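Gallstones: what I found out for my second-year project
Written up by Larasati Khoo, July 23, 2019

I picked gallstones because my aunt had her gallbladder out last November and I realised I had no idea what a gallbladder even did. My supervisor, Mélanie Turcotte, said that was as good a reason as any, so off I went!

The gallbladder is a small pouch tucked under the liver. The liver makes bile all day long, and the gallbladder stores it and squeezes it out when you eat something fatty. Bile is mostly water, with bile salts, cholesterol and a yellowish waste product called bilirubin mixed in. If there's too much cholesterol for the bile salts to keep dissolved, it starts to form crystals, and the crystals can slowly grow into stones (some like grains of sand, some the size of a golf ball, which made me wince).

There are two main types. Cholesterol stones are the common ones in this country and are usually yellow or greenish. Pigment stones are smaller and darker and are made from bilirubin, so they turn up more in people whose red blood cells break down faster than normal, as in sickle cell disease. I'd planned to cover both equally, but most of what I could find and follow was on cholesterol stones, so this report leans that way.

For the practical side Kyung-hwa Kwon and I ran a short questionnaire in the Charbonneau building to see what other students knew. We asked 12 questions and got 915 forms back, which took us far longer to type up than we'd allowed for. Raymonde Kowalchuk checked our spreadsheet and found 3 forms entered twice, so those came out.

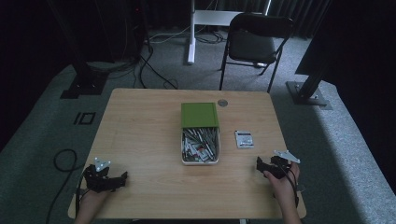 The storage box on the table, with its green lid partly over it.

The question people struggled with most was the one on symptoms. Lots of them ticked "always painful", but plenty of people have gallstones for years and never know. Trouble starts when a stone gets stuck in a duct. Then you can get a strong pain in the upper right of the tummy, often after a meal, sometimes spreading to the back or shoulder blade - doctors call this biliary colic. Pain with a fever, or skin and eyes going yellow, needs seeing to straight away.

Hardly anyone knew that losing weight very quickly can bring stones on. I didn't either before I started! Being female, being over 40 and having a family history all raise the risk too.

As for treatment, stones that cause no bother are usually left alone. If they do cause bother, the whole gallbladder normally comes out by keyhole surgery, and bile then drips straight from the liver into the gut. My aunt eats more or less what she likes now, though she's gone off cream.

If I did this again I'd make the questionnaire shorter and leave more room for comments. Kyung-hwa wants to reword question seven before next year's group use it, and the blank forms are with Mélanie if anyone would like a copy.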